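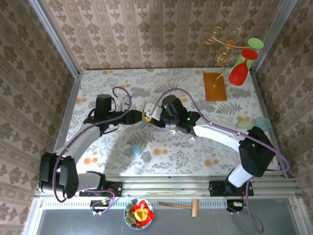
Cell in fern-and-damask trim. Three eggs on the cloth, one mallet kept well out of the way in the tray.

Wallpaper and other variables

Welcome to the gallery corner of the Hamdan project, where we spend public time and private patience teaching pairs of robot arms to pass things to each other. The method paper has the equations. This page has the soft furnishings.

Our question is a dull one with an irritating answer. If a two-armed policy learns a handover in a plain grey cell, will it still manage when somebody redecorates? Our first policy, Trulo, was trained entirely against bare panels and was very good at its job until Suha Tarawneh put down a tablecloth. It then closed both grippers on a printed flower and waited there with every sign of satisfaction.

So we redecorate. Every recording session gets a cloth, a wall covering and a set of props drawn by a script, and a person at the controls performs the task in whatever room results. The script has no taste and was not given any. Wissam Fakhoury, who hangs the paper, does have taste and has asked for it to be noted that the damask was the script's doing. On the side walls the pattern runs diagonally, which he would also like noted.

The October set comes to 1,718 demonstrations. We trained 2 policies on it, with the same network and the same number of steps. Privon saw one decor throughout. Trastimov saw the lot. Both were then tried in rooms neither had met, with the props moved between attempts and the lights left alone.

Privon did well in its own room and went to pieces elsewhere, usually before it had touched anything. It would reach with great confidence for a point slightly above the cloth and hand over a quantity of air. Trastimov was slower at home, a little hesitant on the approach, and carried on in much the same way wherever we put it. We'll take hesitant. The full table is in the paper, including the column Samira Sleiman wanted left in and the rest of us wanted in an appendix.

A few notes for anyone looking at the gallery with a view to building one of these:

Cloths. Busy prints are harder than dark ones, and small orange blossoms are harder than large anything. Iron the cloth. A crease casts a shadow, and a policy can learn a crease faster than it learns an egg.

Eggs. Pastel ones on a pale ground, for preference. They roll, so the person at the controls has to commit. A demonstration gets up to 2 retries before we reset the props, and retries stay in the data. We tried taking them out and ended up with a policy that had never seen a mistake and made a great many.

Awkward objects. Anything made of curly gold wire will be loved by your camera and hated by your depth estimates. We kept ours. Goblet shapes with wide tops are a good test of whether the second arm is paying attention to the first.

Cables. Ours are purple and loop high over the arms, so they appear in nearly every view and never in quite the same place. Nadine Dabbas suggested masking them out in software. Zaid Azar suggested leaving them in, on the grounds that they would be there at test time too, and Zaid's version needed no code — so that was the discussion.

Things in the tray. The strip in front of the rail is not part of the task area, but the overhead view takes it in, so it gets dressed as well. Plates and foil wrappers have both featured. The policy is meant to ignore them. Privon had a weakness for foil.

What we can't tell you is how much of the gain comes from the walls and how much from the cloth, as the script changed them together. It's a flaw in the design and Samira spotted it after the recording was finished. The next round changes them separately. Wissam has been told how much paste to order and has asked to see the script first.

Hamdan project gallery | Write to the lab for reuse of pictures or text | © the project team | Back to top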